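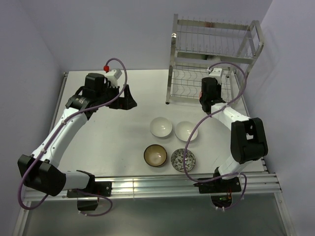 Re: [pearce-kitchen] Drying rack, again

From: Tamsin Te Moana
To: pearce-kitchen list

Howard Staniforth wrote:

> I would like to raise the matter of the drying rack in the
> shared kitchen. On my last three visits it has been full of
> clean, dry dishes that could have gone in the cupboard. I have
> now read back through the archive and this list has carried
> 89 messages on the subject. I propose a rule: if it's dry, it
> goes away, and whoever wants to use the rack next is entitled
> to put it away for you, wherever they see fit.
>
> Howard

Howard,

Ninety, now. You're welcome.

I'm for the first half of your rule. The second half worries me, having spent most of June looking for my garlic press after somebody put it away where they saw fit. It was in the drawer with the fuses. I can see a kind of logic to it, but I'd like to meet the person whose logic it is.

A few things before we vote, if we're voting.

The rack is small. It was bought when there were four households using that kitchen, and there are eleven on the list today, plus Gualtiero, who cooks like a twelfth and a thirteenth. His stockpot takes up the whole left side. I have eaten what comes out of that pot and I will not hear a word against it, but it could be dried with a towel and walked home.

Second, the towels. We had plenty at Christmas. I found 2 last night, and one of them I wouldn't use on a bicycle. If we're going to tell people to dry things, there has to be something to dry them with. Ebony has offered to run a load every week if people will drop the used ones in the bag behind the door and not on the radiator.

Third, money. Rochelle tells me the kitchen fund stands at $206, and that the last time we talked about a bigger rack it went on a toaster. I like the toaster. I'd still rather buy a second rack, a plain one, and put it on the shelf over the sink where the dead basil lives. I'm willing to break the news to whoever owns the basil.

So my version would be: dry it and take it home the same night, pots never stay on the rack, and anything left till morning goes on the end of the counter where its owner can find it. No drawers. No fuses.

Replies to the list, please. Howard, I know you'll be counting.

Tamsin

--
pearce-kitchen mailing list
To leave the list, write to Rochelle Donnelly — she'll ask you why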